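The Case for the Mostly Bare Shelf
6 Oct 2019

Our office in Westham moved its shared room over the summer, and in August a note went around asking what we ought to store on the shelves. The answers came back fast. Binders, spare keyboards, the old catalogs, a fish tank. My answer was that we should leave most of the shelves alone, and I still think so.

The last place we rented, in Foketbridge, had 759 square feet and a rack along every wall. All of them were full within 15 weeks. When we left, I helped clear them out, and we threw away over 3,000 sheets of letterhead with an address we had stopped using. There were 17 mugs on one shelf. We had been paying rent on all of that.

People say an unused shelf is wasted money. I would say it is the only kind of shelf you can put something on. A parcel comes in, a coat is wet, somebody needs both hands for ten minutes. If the shelf is packed, those things go on the floor or on a chair, and then there is no chair.

An open rack in the middle of a room also lets you see through to the other side. You know who is in and whether they are busy. Fill it up and you have built a wall – a poor one, with no door.

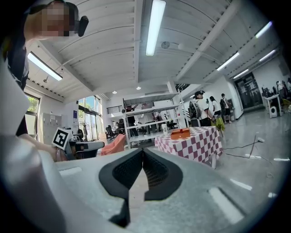
The white rack, with the checkered tablecloth in front of it.

The tablecloth had its critics too. Mauve and white squares are not what most people expect near office chairs. I like it. A cloth tells people that a table is for a cup and whatever they are using now, and they tend to treat it that way. A bare desktop collects paper.

I know the argument on the other side. Things have to go somewhere, and a small firm can't throw out every item it might want next year. Fine. Get a closet, put a door on it, and clear it once a year. The shelves people walk past every day should stay as they are, top one included.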